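2020-04-23

Workshop notes, upholstery and rug bench, Urnstead

Right, the wool runner from the Bistport guest house. It came in smelling like a wet dog and I've spent most of the morning on the drying side of things, so I'm writing it down while I still remember which fan was on which setting.

The runner is wool pile on a jute back, and whoever cleaned it last soaked it right through. You can tell from the brown tide marks at both ends (jute does that, the colour creeps up the pile as it dries). I did a test patch on the underside corner first with the Stirine at the weak mix, 70 ml to the bucket, and got no dye on the white cloth after ten minutes. Tried it again at double strength and got a faint red smudge, so weak mix it is, and please don't anyone top up that bucket because it looks feeble!

Two light passes, pile brushed up in between, then extraction with the Marciniak on the low setting. I went over the tide marks a third time with just the rinse. One end has come up beautifully. The other still has a shadow about a hand's width in from the fringe, and I'm not sure it's a tide mark at all – might be old tea. I'll look again once it's bone dry before I start throwing anything stronger at it.

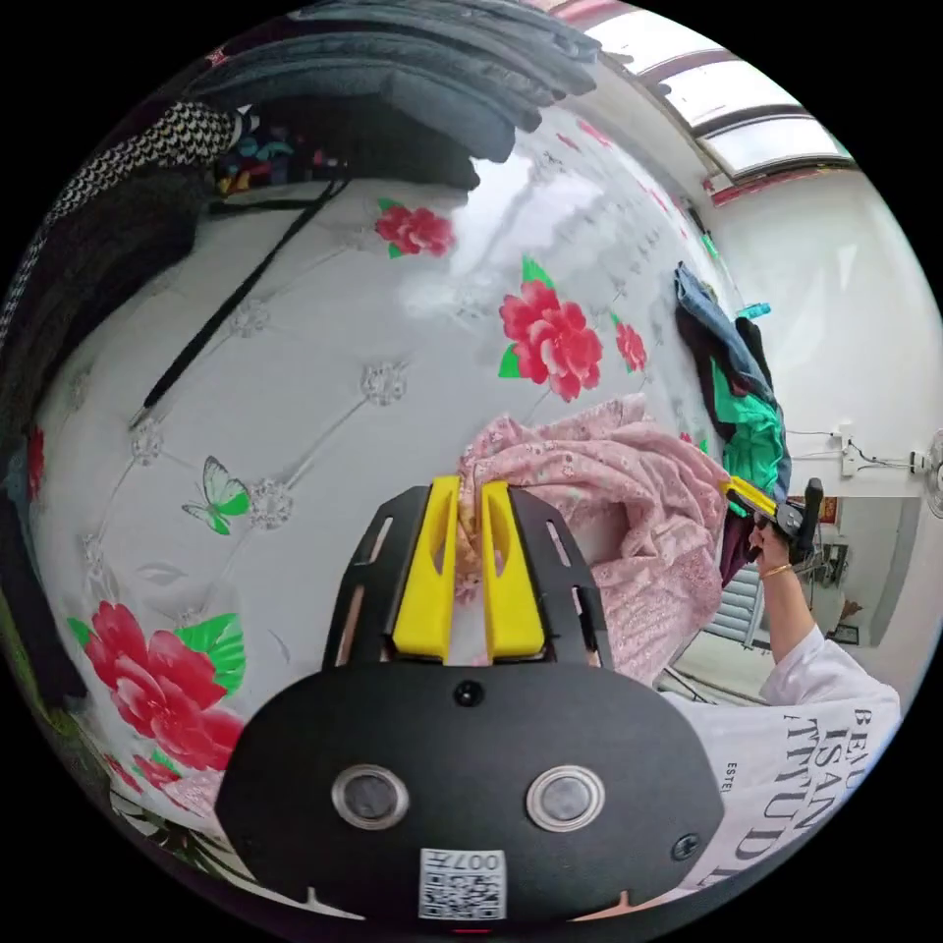
Pale pink fabric between the yellow fingers.

Drying. I had it flat on the slatted rack with both fans going underneath, and after 180 minutes the pile felt dry but the backing was still cool to the back of my hand. Turned it face down for another spell. Next time I'd start face down, I think, and save myself the faff. The dehumidifier tank filled once and I emptied it, so whoever is in next needn't panic if it looks low.

While that was going I had a go at the mildew smell in the two footstool covers. Bicarb overnight had done almost nothing. I gave them a vinegar rinse (one part to eight, cold) and hung them by the open door, and by lunch they were a lot better, though the piping still whiffs a bit if you put your nose right up to it. The piping cord inside is probably cotton and probably still damp in the middle. Might have to unpick a few inches and see. I'd want to ask the customer before doing that.

Other bits:

- The Marciniak hose is splitting again at the cuff. I've taped it. It needs a new cuff, the tape won't last the month.
- We're down to the last bottle of Stirine. The 1,000 ml size works out cheaper, so get that one if it's in stock.
- Job 329 (the cream stair carpet offcuts) is finished and bagged on the top shelf. I've left the fringe alone as agreed.
- Somebody has been using the good horsehair brush on the doormats. It's full of grit. I've washed it and hung it up, bristles down.

I also looked back at my notes from January on the other jute-backed one, and I'd written "less water" and underlined it twice. Same lesson again, then. I used less this time than I did then, but I reckon I could drop the second pass on the plain areas altogether and only do the borders twice.

Still to do on the runner: check the shadow by the fringe, comb the fringe out, and give the back a proper sniff tomorrow morning before it gets rolled. If it smells of anything, it goes back on the rack with the fans.

3 comments | 2 shares

Urnstead bench notes – questions to the workshop desk | Back to top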